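The Cupboard at Sakstead

My grandmother had a saying about moving house, which was that you should never do it in August and never do it with relatives, and so naturally it was August when the six of us turned up at her place in Sakstead with two borrowed vans and more opinions than boxes.

She was moving in with my aunt in Gevness, a drive of 56 miles that she talked about as though it were an ocean crossing. She had lived in the Sakstead house for 57 years. She had raised four children in it, buried one husband out of it, and fed, by my estimate, most of the street. On the Wednesday we arrived she met us at the door in her good shoes, with her coat on and her purse over her arm, and told us the coffee was ready and that we were not to touch anything until we had eaten.

So we ate. There was plum cake, and then there was soup (in that order, because the cake was already cut), and my uncle Peter told the story of the goose again, and by the time anybody stood up it was past two in the afternoon and not one single thing had gone into a van.

"Start upstairs," said my grandmother. "Leave the back room to me."

We started upstairs. You would not believe what a person can keep. There were curtains for windows that had been bricked over, and a whole drawer of keys, and a hat with a letter tucked in the lining that my cousin read out loud before he noticed it was a love letter and went quite pink. Down it all came, armful after armful, and every so often one of us would put a head around the back room door to see how she was getting along.
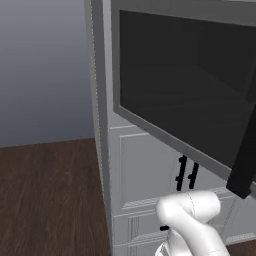 Maja Szewczyk

She was getting along by sitting on a kitchen chair with her coat still on, looking at the cupboard.

"It won't fit in Gevness," she said, when it was my turn to look in. "Your aunt has measured."

I said perhaps somebody in the family could take it. I said this bravely, considering that my own apartment was the size of a generous closet.

"Your grandfather paid 700 for that," she said, "when we didn't have 700. I didn't speak to him until Sunday." She smoothed the purse on her knees. "And then he asked me where he should put it, and I had to say something, and what I said was 'there,' and that was the end of the quarrel. It has been there ever since."

I sat down on the floor beside her chair. Outside, Peter was shouting directions at a van that was, as far as I could hear, not moving – but he has always liked to be prepared.

"The new people might want it," I said. "We could ask."

She thought this over for a good long while. She had met the new people once, a young couple with a baby, and had sent them home with a jar of pickles.

"She had nice manners," my grandmother allowed. "He ate the crusts."

Then she stood up, buttoned the top button of her coat, and handed me the purse to carry.

"Tell them it sticks in wet weather," she said, "and to lift it a little as they pull."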